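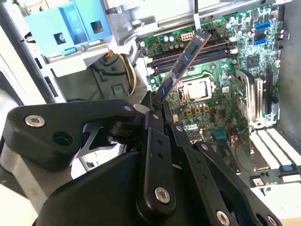

We use cookies to keep you signed in and to remember which tickets you pretended not to see. Accept / Manage preferences

April
By Rachid Tahiri

Ticket: Label printing from Balideo prints everything twice, except when it prints nothing
Status: Resolved, under protest
Priority: Raised to High by the reporter, lowered by me, raised again by the reporter's manager

Original report, as received: "Printer haunted. Please fix before Saturday."

Shipping sends its labels out of Balideo, which passes them to the print server, Malau, which passes them to the label printer by the loading door. Three links in the chain, all of them certain the fault lies with the other two.

8:40 am. Sent a test job of 2 labels. Got four. Sent it again. Got none. Asked the reporter whether anything had changed lately and was told no, nothing, absolutely nothing.

9:15 am. Restarted the spooler on Malau. The queue cleared and then refilled itself with 700 jobs, most of them for a customer in the test database called Kuruc. I paused the printer before we papered the dock.

10:05 am. Learned that nothing, absolutely nothing, included a new Balideo export template installed last week "to make the labels nicer." The labels do have rounder corners.
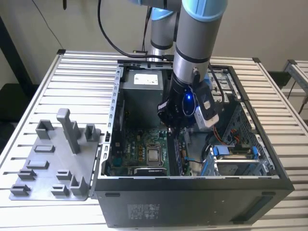

IT Support Desk, Hardware and Systems

10:30 am. Opened the template. It has the copy count set to 2 in the page setup, and the old driver also asks for a second copy if the first isn't acknowledged within 25 seconds. Malau was taking longer than that, being busy with Kuruc. When both settings fired, the printer's duplicate filter saw identical jobs and threw the whole lot out. So, depending on the mood of the queue: double, or nothing.

11:20 am. Set copies back to one. Raised the timeout to 100 seconds. Deleted Kuruc, who will not be missed. Printed a real batch for the Gradia order and got the right number of labels, one each, in the right sequence.

11:50 am. Reporter called to say the labels now come out "too slowly." Timed them. Same speed as before, only there are half as many, so it feels quieter over there.

Follow-up:
- Template edits go through this desk from now on. I have removed write access from everyone, including the person who says he needs it.
- Driver update on Malau to be done after hours.
- If it comes back, reopen this ticket and attach the job log. A phone photo of the printer is not the job log.

Closed 1:10 pm. Reopened 1:12 pm by the reporter, to say thanks. Closed 1:13 pm.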